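Skutside: desk drawer and small-object notes

README

Skutside is a collection of pictures and short written notes about small things kept in drawers on a dressing table or desk: sponges, clips, cotton pads, hair ties, lip balm and so on. It was put together for people working on tidying and storage, and for anyone who needs plain views of everyday objects in the places where they are normally kept.

What is in the folder

The pictures are in the folder called views. The notes are in the folder called notes, one text file per drawer layout, with the same name as the picture it goes with. A file called names.txt lists the word used for each kind of object. Please keep to that list if you add notes of your own. We had "blender", "puff" and "sponge" for the same thing in the first version, and it made searching a nuisance.

There are around 100 layouts. The numbering has gaps where a layout was withdrawn, and the old numbers have not been used again.

How a layout is described

Each note has 4 lines:

container: the kind of drawer or tray, and its colour
state: open, part open or closed
contents: what is inside, using the words in names.txt
remarks: anything else worth knowing, often left blank

Colours are given in ordinary words. Coral, salmon and pink are all filed under pink, and the remarks line can carry the closer word. Peach has its own entry, mostly for the sponges, which would otherwise be lost among the pink drawers.

Size is not recorded. We measured the drawers for the first version but not the things in them, and the figures were dropped as they were of little use on their own.

Drawer contents

Most drawers hold only one or two kinds of thing. Full drawers are kept in a separate set named Fillbridge, which has its own README and a different way of writing the contents line.

Where things of the same kind touch or overlap, the note gives them as a group, for example "makeup sponges, 2, together". The word "together" says nothing about which one is in front.
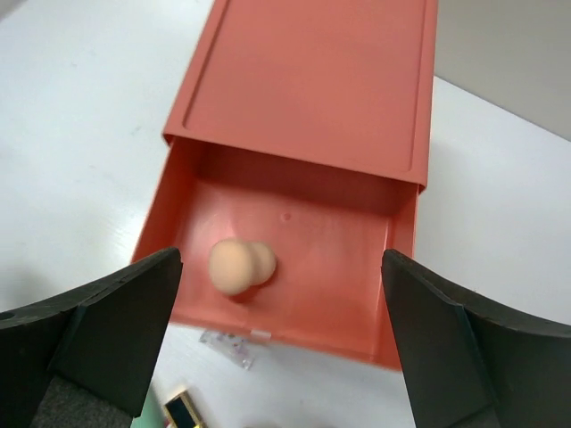 Small moulded marks in the plastic, tabs on the rim and similar details belong to the container and do not go under contents. If you are unsure whether something is part of the drawer or lying in it, put it under remarks with a question mark.

Known problems

Shiny drawer floors catch the light, and pale objects can be hard to pick out against them. Some closed drawers have a contents line left over from the open view of the same layout. These will be cleared in the next version.

Changes

Version 2: names.txt added, sizes removed, peach split from pink.

Contact

Skutside is looked after by Oyelaran. Send corrections with the layout number and the line that needs changing. Notes in the older Greretti format are still accepted and will be converted by hand.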